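Wavodus Pushing Cell: Force Fault Gallery
Hiltunville lab, bench 4

Posted in June. Updated once, to correct the cable length.

This page covers the contact force fault on the block-pushing cell and the work that followed. The cell runs one arm with a plain rod as its tool. The task is to push small colored blocks across a wooden board and sort them into groups. The rod has no moving parts, so all contact data comes from the force sensor at the wrist and from joint torque.

What happened

The fault showed up during a long unattended run of 4,000 pushes. At push 300 the wrist sensor began to report a steady side load with the rod in free air. The controller treated the load as contact and backed off. It then tried the same push again from a slightly lower start height, as it was written to do after a missed contact. After several retries the rod was pressing into the board with enough force to trip the joint torque limit. The arm stopped and held position, and the brakes set correctly.

The wrist sensor limit should have tripped first. It did not, because the zero offset had been recalculated while the rod was already loaded. From that point the sensor read low in the vertical direction and high to the side.

Cause

Two faults, one mechanical and one in software.

The sensor cable had been routed with too little slack at the last joint. At the far end of the reach it pulled on the connector and produced the side load. The cable is a Maltwood part and was in good order when tested off the arm. We replaced it anyway with one 99 mm longer.

The software fault was ours. The re-zero routine ran after every missed contact and did not check whether the arm was clear of the board. The retry step then lowered the start height with no floor value. Either one alone would have been caught sooner. Together they hid the load from the check that was meant to catch it.

Changes made

Re-zero now runs only at the home pose, with the arm still and the tool clear of the board.
Start height has a hard floor, set in the safety controller and not in the task script.
A second missed contact in a row stops the run and calls an operator.
The torque limit on the last two joints has been lowered.

The work at hand

The sorting task groups blocks by color, and the shapes are mixed on purpose. Side contact on an angled face gives a different load from contact on a cylinder, and a false side load is hard to spot when the real one changes with every block.

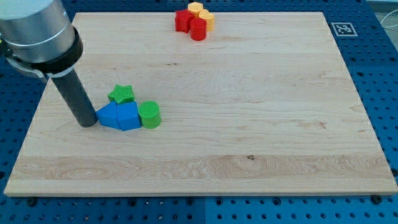 Rod tip beside the left blue block, with the green star and cylinder close by. Red and yellow pieces are grouped toward the far edge of the board.

Open items

The Galindo logging package drops samples when the safety stop fires, so the last part of the fault record is missing. A fix is being tested on the spare controller.

Board flatness has not been measured again. Until it is, the height floor includes an extra margin, and low blocks may be pushed slightly above their center.

Cells of the same build should have their cable slack checked at full reach before the next unattended run.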